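台面终于排顺了（附砧板保养和果盘的事）

拖了两个月的台面，上周总算动手了！本来只想给竹砧板上一遍油，结果油还没拆封，我先把吐司机底下的面包屑抖了出来，抖完又觉得水壶的位置不对，水壶一挪，后面就收不住了，一口气干到晚上十点多。腰是酸的，人是高兴的，第二天早上去厨房倒水，站在那儿看了好一会儿，咖啡都凉了。

先交代一下我家厨房的情况，老读者可以跳过。台面是白底灰纹的大理石花样，墙上贴的是深蓝偏灰的小方砖，房子租下来的时候就这样，我一眼就喜欢上了那面砖。白台面配蓝砖，放什么颜色上去都好看，尤其是黄色！我对黄色的东西毫无抵抗力，后面会讲到。缺点也明摆着，浅色台面什么都藏不住，一滴酱油、一圈茶渍，隔着门都看得见。以前住在Mansilla那边的时候，厨房台面是黑的，脏了半个月我都没发现，搬过来以后人倒是勤快了不少。

我排台面的思路特别简单：要插电的归一边，要动刀的归中间，勺子筷子杯子归另一边。听起来像废话对吧？可我之前真不是这么放的。之前烤箱在中间，砧板竖在烤箱和墙的缝里，每次切个柠檬都要先把砧板抽出来，再把水壶推开，再找一块干的地方，等切好了，茶也泡过头了。现在砧板就平躺在正中央，一年四季躺着，谁来了都能直接切。

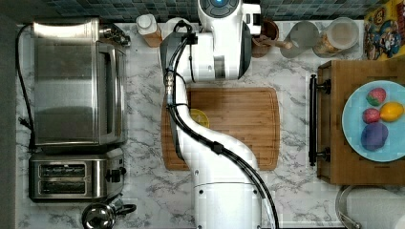 砧板居中，烤箱、吐司机和水壶都靠左。

左边那一溜不锈钢的东西是我最得意的部分。烤箱在里头，吐司机紧挨在它前面，水壶再往外。早上的顺序就是这样：先烧水，再烤面包，要是周末有闲心烤点别的，手再往里伸。三样东西都是金属的，摆在一起意外地整齐，我原来还担心会像电器店的柜台，摆出来一看，亮亮的，挺精神。

烤箱的电线我琢磨了很久。线太长，卷起来绑着不放心，垂下去又碍眼，最后就让它沿着烤箱左边顺着走。有人推荐过贴在墙上的理线槽，我看了看价钱又看了看我的瓷砖，算了。砖缝那么细，贴上去以后撕下来要是留胶，我会心疼死。

说到清洁，台面上的茶渍我用的是Hullex，一种没什么味道的喷雾，喷上去等一会儿，拿软布擦。别用钢丝球！别用钢丝球！我在旧房子里用过一次，那块地方后来永远是雾蒙蒙的。不锈钢的顶面也一样，软布顺着拉丝的方向擦，横着擦会出一道一道的印子，灯一照全出来了。擦完再用干布带一遍，这一步我偷懒过，后悔过。

好，讲砧板。

我用的是竹子的，四角磨圆，边上有一圈槽，切番茄切橙子的时候汁水顺着槽走，不会流得满台面都是。没有这圈槽的砧板我也用过好几年，当时不觉得有什么，换了以后就再也回不去了。竹砧板的毛病是怕干，放久了表面发白，摸上去有点刺，严重的会沿着纹路裂开。我上一块就是这么没的，裂的时候“啪”一声，大半夜的，我还以为家里进了人。

所以这回认认真真上油。油是在Grakwood买的，一家专卖木头小物件的铺子，老板话很少，但是东西都包得漂亮，连一小罐油都要裹两层纸。做法如下，我自己摸索的，不一定最标准，但是管用：

前一天晚上洗干净，立起来晾一整夜。

第二天把油倒一点在布上，顺着竹纹推开，正反面都推，侧边和槽里也要推到。槽里最容易漏，我是用手指头裹着布一点点抹过去的。

放着。放多久看天气，我放了一个下午。

最后用干净的布把多余的油擦掉，擦到手摸上去不粘为止。

就这么几步，做完那个颜色啊，像蜂蜜一样，我拿着它在窗户边翻来翻去看，家里人喊我吃饭我都没听见。

接着是杂物那一头，也就是砧板右边。这边以前最乱，有一阵子连螺丝刀都在里面。现在木头色的筒里插长柄木勺，旁边放磨砂的半透明杯子，高高的，我很喜欢它那种朦朦胧胧的白，放在蓝砖前面像块冰。杯子旁边那个白色圆盖子，我每次收拾都想给它找个固定的家，每次都没找到，它就一直在台面上躺着，躺成了一种习惯。
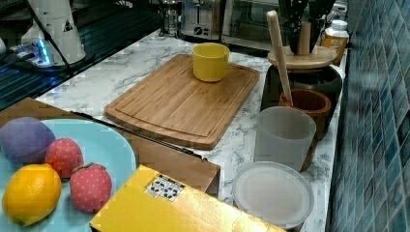 再来就是刀。刀我坚持往里放，柄朝上，伸手够得着，小朋友够不着。之前有段时间刀是放抽屉的，每次拉开都叮叮当当，刀刃还互相磕，磨一次管不了多久。放进刀座以后省心多了，唯一要注意的是刀一定擦干再插进去，湿着插，里头会闷出味道来，想洗又不好洗。我现在养成了洗完刀先立在沥水架上、收碗的时候再一起归位的习惯，忘了也没关系，反正第二天早上看见了还会再收。

然后说说果盘，这是全家意见最大的一块，哈哈。

浅蓝色的盘子里放的是玩具水果，紫色的李子、红草莓，还有一颗黄得发亮的柠檬。真水果我们放在冰箱里，放在外面天热坏得快，还招小飞虫。可是盘子空着又不好看，有一回孩子把她过家家的李子放了进去，我做饭的时候一回头，觉得哎呀，真不错，就没拿走。后来草莓也来了，柠檬也来了，她每天放学回来第一件事就是检查水果还在不在，谁动了位置她都知道。我妈来住的那几天，有一次伸手去拿李子，捏了一下，整个人愣在那里，然后笑得直不起腰，到现在打电话还要提。

我查了一下，给孩子用的玩具水果，布的和硬的打理起来完全不一样。李子那种软软的，油烟一熏容易吸味道，我会隔段时间用温水加一点点洗衣液轻轻按压，不拧，裹在毛巾里吸水，再放到通风的地方。硬一点的擦擦就好。草莓上有白点点，擦的时候我手很轻，怕擦花了，孩子会跟我没完。

黄色小杯子也要夸一下！矮矮的圆筒，哑光的，就放在砧板靠里的那边。它原本是要拿来喝浓缩咖啡的，后来变成了我切菜时的随手杯，蒜皮、香菜根、柠檬籽，先丢进去，切完一起倒。自从有了它，砧板上再也没有被我用刀背推来推去的那一小堆东西了。颜色也对，跟那颗柠檬互相呼应，我每次看到都心情好。

纸板呢，就垫在果盘那儿，棕色的，平平一大张。好多人问过我厨房要不要铺垫子，我的意见是先别买，找一张干净的硬纸板铺几天试试，看看自己到底习惯铺多大、铺在哪里，定下来再去买正经的。我在Plallemeo的网页上看中过一款软木垫，近600块，差点就下单了，还好手慢。纸板铺了才知道，我要的尺寸跟我想的差了一大截，真买回来肯定塞在柜子顶上吃灰。黄色的纸盒子也是同样的道理，先用盒子收，用顺手了再考虑换成好看的收纳盒，换不换都行，反正黄色的我都喜欢。

顺便报个账吧，每次写整理都有人问花了多少。今年开春到现在，厨房里里外外加起来是2406块，包括之前换水龙头的钱，水龙头占了大头，别被吓到。单说这次排台面，除了那罐油和一瓶清洁喷雾，什么都没添，纯靠挪。挪东西真的是最便宜的装修，我强烈建议大家吃完晚饭试一试，从最碍事的那一样开始挪，不满意再挪回去嘛。

还有几个没解决的地方，记在这儿提醒自己。调料小瓶子要不要全都排到蓝砖墙边去，我还在犹豫，靠墙好看，可是砖上溅了油擦起来要绕着瓶子走。锅到底放台面还是放柜子，我跟先生各执一词，他说天天用就该在外面，我说天天用也可以天天收，目前是他赢，黑锅就在角落里待着。木勺该换一批新的了，有一把勺头已经毛了，舍不得扔，那是刚结婚时买的。

上次那篇讲冰箱的，留言我都看了，好几位催我写台面，所以才有了今天这一大篇。草稿发给朋友们先看过一轮，意见五花八门，挑一段跟砧板有关的放上来。
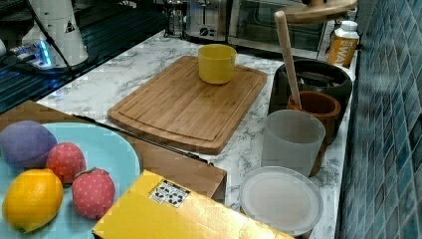 Rocío Núñez 看完回我说，上油那段她基本同意，但砧板一直平放她不太放心，她家的竹砧板就是底下闷着水汽，翻过来一看长了黑点，用粗盐和柠檬搓了半天才淡下去。她现在白天平放，晚上睡前靠墙立起来，早上再放平，又说果汁槽那一圈最好用旧牙刷刷，海绵根本伸不进角落里。

她这么一说我立刻跑去把砧板翻过来检查，还好，底下干干净净的，不过我也吓出一身汗。当天晚上就开始学她立起来了，立在墙边，下面垫一块折好的抹布防滑。旧牙刷的招也试了，太好用了！槽的四个圆角里居然刷出一层淡淡的茶色，我之前天天洗，一直以为是竹子本来的颜色。粗盐加柠檬我还没机会用，先存着，哪天真长了黑点再拿出来，到时候拍给大家看。

另外她还问我油多久上一次，我的答案是看手感，摸着发涩就上，夏天潮一点可以隔久一些，冬天开暖气那阵子勤快点。要是你家的砧板是别的木头，欢迎在下面告诉我你们怎么养，核桃木的我尤其想听，我盯着一块核桃木的小板子很久了，一直没敢买，怕养不好。

下一篇打算写水槽底下那个柜子，里面的情况比台面惨烈得多，光是塑料袋就能写一段。孩子已经预定了，柜子里要给她的小锅小铲子留一层，我答应了，所以还得先去量一量高度。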